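3.2 Collection of Demonstrations

Examples for the utensil task were gathered in a home kitchen with two hand-held grippers, one for each hand. The full set holds 363 demonstrations, recorded at a round red table with spoons, chopsticks and an upright holder.
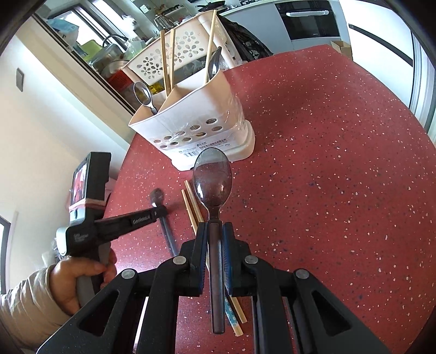
Author: M. Pacheco, Research Engineer

Spoons were grasped by the handle, with the bowl pointing up. Each demonstration was limited to 40 seconds – longer attempts were stored but left out of training. The position of the holder was changed after every 6 demonstrations.
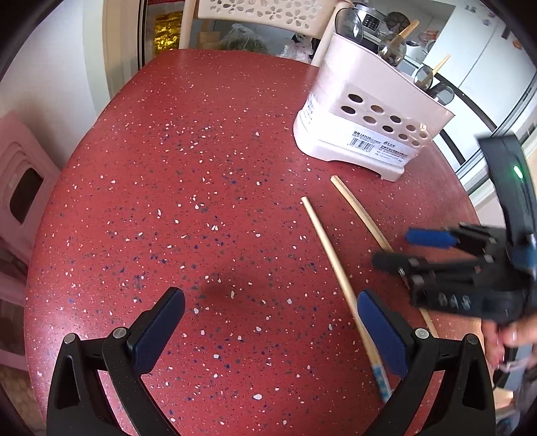 Department of Applied Robotics, Selmont Institute

Chopsticks lying on the table called for a different approach, as they are thin and close to the surface. Operators were asked to lower the fingers slowly on either side of the stick.

Figure 4. A spoon held upright between the fingers, with chopsticks and two further spoons on the table.

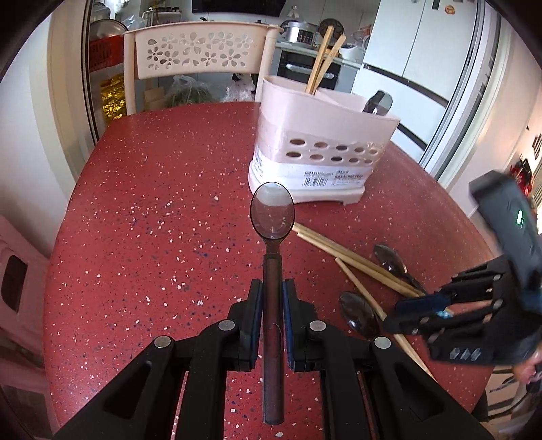
3.3 Labeling and Review

All recordings were labeled in Goltar by two reviewers working separately. Where their labels differed, the recording was reviewed again before it entered the training set.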